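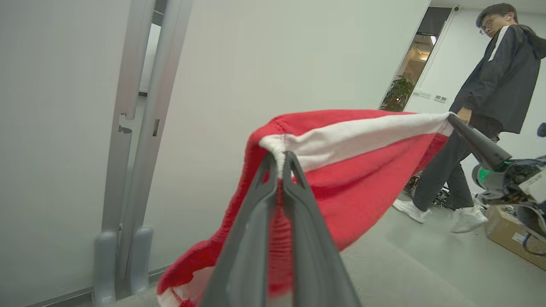 Most first budgets for a two-arm robot cell are written from the arm maker's quote, and most are too low. The arms are the largest line, but the smaller lines are the ones that get missed. Take a simple fabric job, with red knitwear stretched between two grippers: that already means two arms, two sets of fingers, the cables for both, and enough clear floor for a person to walk past behind the work. Each of those has to be paid for or planned for before you order.

The steps below are the ones we used at Brosport when we set up knitwear handling at our Mimonlow site. All prices are in pounds and leave out VAT.

Step 1. Write down the task

Keep it to one page. List the items the cell will handle, the largest and smallest size of each, and what the robot must do with them. "Hold a sleeve flat for inspection" is a task you can buy for. "Handle garments" is too wide, and suppliers will quote for more than you need.

Step 2. Get the arms quoted as a pair

Ask for one price covering both arms, both controllers and the software licence that lets them run together. We asked Vellum and Baudry for this. Baudry's first quote left out the second licence, which added 630 to the total when we asked for it.

Step 3. Price the fingers separately

The fingers that come with a gripper may not suit cloth. Send each supplier a bag of your own samples and ask them to show a grip, a pull and a release. Try knits and woven cloth separately, as a finger that holds one may mark the other. Allow 200 for spare fingertips in the first year and put them on the same order as the arms.

Step 4. Measure the room

Mark the full reach of both arms on the floor with tape. Then mark the walkways, the doors and the place where deliveries get put down. If a walkway crosses the reach, you need either a different layout or a guarding system. Have a risk assessment done on the layout before you pay a deposit. Guarding cost us 3000, and we had not put it in the first budget at all.

Check the sockets and network points on the same visit. Cable runs across the floor need covers, and it is cheaper to move the cell than to move the sockets.

Step 5. Allow for staff time

Two people went on the supplier's course. After that it took 13 working days before the cell could run a full shift. Put those days in the budget at their real cost, including cover for the normal work they were not doing.

Step 6. Set the order dates

Ask for lead times in writing. Arms and fingers often come from different warehouses, and a gripper without its mounting plate is no use to you. If your supplier closes for part of August, get the order confirmed well before then.

Step 7. Hold some money back

Agree a final payment that falls due after the cell has passed a test with your own garments. Write the test into the order: which items, how many cycles and how many drops are allowed. Both suppliers accepted this when we asked at the quote stage.

Keep the quotes you turn down. They are useful when the service contract comes up for renewal.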